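Patero Backdrop Cloth and Foam Letters: Frequently Asked Questions

What is included in the kit?
One black backdrop cloth, one bag of foam letters and 12 clips. The table, stand and anything you put in front of the cloth are not included.

Which letters come in the bag?
The standard bag holds 14 letters in mixed colors. Capitals and lowercase letters are both available. Colors are assigned by us and cannot be chosen. Single replacement letters can be ordered under part number 321.

How is the cloth hung?
Clip the top edge to a rail, a cord or the edge of a panel. Start at the center and work outward, pulling the cloth sideways before each clip is closed. For short words three clips will hold it. If the cloth sags between clips, add more.

How do I remove wrinkles?
Take all letters off first. Steam the cloth from the back while it is hanging, or iron it on low through a thin towel. Do not iron the letters. Folds from shipping will not drop out on their own overnight.

How should two lines of text be spaced?
Put the smaller letters on top and the larger ones underneath. Lay both lines out on the floor before attaching anything. An arc is easier to judge if the first and last letters are placed first. Tilted letters are acceptable in an arc but look like mistakes in a straight line.
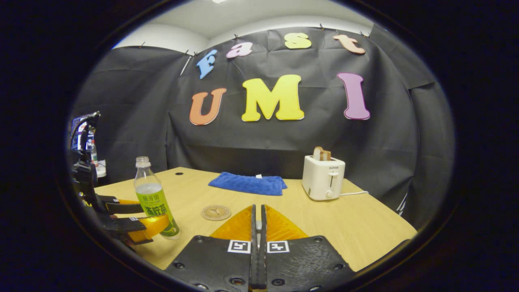 Four smaller letters in an arc over three large capitals, with a toaster, towel and coaster on the table.

Which colors read best on black?
Yellow, orange, pink and light blue all have good contrast. Purple is darker and should be used at a large size. Keep navy and brown for the lighter Tilano cloth.

Can I place kitchen items in front of the cloth?
Yes. Keep tall items such as bottles low enough, or far enough to the side, that they do not cover the bottom line. White appliances stand out clearly against black. Run power cords off to one side of the table, and leave space between a toaster and the cloth whenever the toaster is plugged in. Crumbs and lint show on black fabric, so brush the lower part after use.

How are the letters attached?
With the adhesive dots supplied. Use 2 dots for small letters and one at each corner for large capitals. Press for several seconds. Dots are single use.

Can the cloth be washed?
Cold wash, no bleach, hang to dry. Wipe the letters with a damp cloth only.

How long does delivery take?
Orders placed before noon on Thursday ship the same week.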